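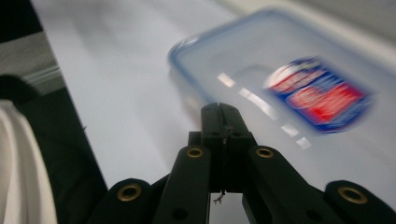
*A Loneck gripper above a white tabletop, with a lidded plastic container behind it.*

**Loneck** is a hand-held gripper designed and built at the Orkulari shared workshop. It is worked directly by the user's hand and has no motor. The design was started by Aurélien Tanguy and Lenni Aaltonen as the front half of a larger home robot arm, the Brelutmont arm, and was later developed as a separate tool. Its drawings are free to copy, and most examples have been made by members of the workshop for their own use.

## Background

Tanguy began the Brelutmont arm in his kitchen in December, using a printer borrowed from Orkulari. The arm was meant to pick up closed food boxes and move them between a worktop and a shelf. The first wrist was too weak to carry both a motor and a box, and the jaws opened whenever the arm stopped suddenly.

Aaltonen suggested testing the jaws by hand before doing any more work on the wrist. A grip was fitted in place of the motor plate, and the two builders used it to lift things around the workshop for several weeks. Notes from this period are kept in a ring binder at Orkulari. The earliest dated sheet, marked 5/3/20, is a pencil drawing of the finger outline with a list of screws to be bought.

## Design

The body is made of matte black plastic segments set out in a fan. Four finger segments spread from the middle, two on each side, and each has a round brass-coloured grommet near its upper end. Between them is the central jaw piece, a pair of flat black plates that meet along a narrow seam.

The plates close when the grip is squeezed and are opened again by a spring in the handle. A cord links the handle to the plates. The first cord was ordinary sewing thread, which wore through at the lower guide, and it was replaced with braided fishing line on the advice of Jarmo Hirvonen. Hirvonen also moved the guide back by 2 mm, which made the cord easier to thread but left less room for the knot.

The complete tool weighs almost 200 g. Later copies are slightly heavier, as Hirvonen's handle has thicker walls.

## Construction

Printing all the parts on the Orkulari machine takes 71 hours. The fingers are printed flat and the handle upright. Supports are needed only under the trigger.

The holes for the grommets are printed undersized and opened with a hand reamer. Early builders used a drill, and several fingers split along the layer lines. The grommets are pressed in with a bench vice and a block of scrap wood. A drop of glue may be added, although Aaltonen's build sheet leaves it out.

Assembly is done from the handle forwards:

1. The spring and trigger are fitted and checked for free movement.
2. The cord is tied to the trigger and passed through the lower guide.
3. The inner fingers are fixed, followed by the outer ones.
4. The central plates are fitted last, and the cord is tightened until they meet without bending.

Loose cord ends are trimmed with a blade. Melting them was tried and given up after the heat marked a finger.

## Testing

Ilango Kulkarni drew up the bench test used for new copies. The user picks up a closed food container, carries it to the other end of the bench and sets it down again. The test is done once with the container empty and once with dry rice in it. Smooth lids are the hardest part of the test, and Kulkarni's sheet asks for the container to be held by its rim.

In the first full round of tests, the original copy completed 68 lifts before the cord slipped. The fault was traced to the knot at the trigger, and the build sheet now gives a double knot there. Rubber pads on the plates were also tested. They improved the hold on smooth plastic but caught on paper labels, and they remain an optional part.

## Variants

The **Giannakopoulos handle**, named after the hardware shop whose broom grip it was copied from, is a longer version for users with large hands. It uses the same fingers and cord but needs a different spring.

A left-handed version was drawn by Innes Niven. Only the trigger and the handle shell are mirrored, so fingers from either version can be swapped. Niven's drawings also correct the position of one screw hole, a change that has not been carried over to the right-handed set.

## Relation to the Brelutmont arm

Work on the arm went on more slowly after the hand-held tool was separated from it. The second wrist accepts a Loneck front end with the handle removed, and a small servo pulls the cord in place of the trigger. Tanguy has kept the arm at home, where it is clamped to a worktop. The elbow joint is still the original one and is due to be replaced.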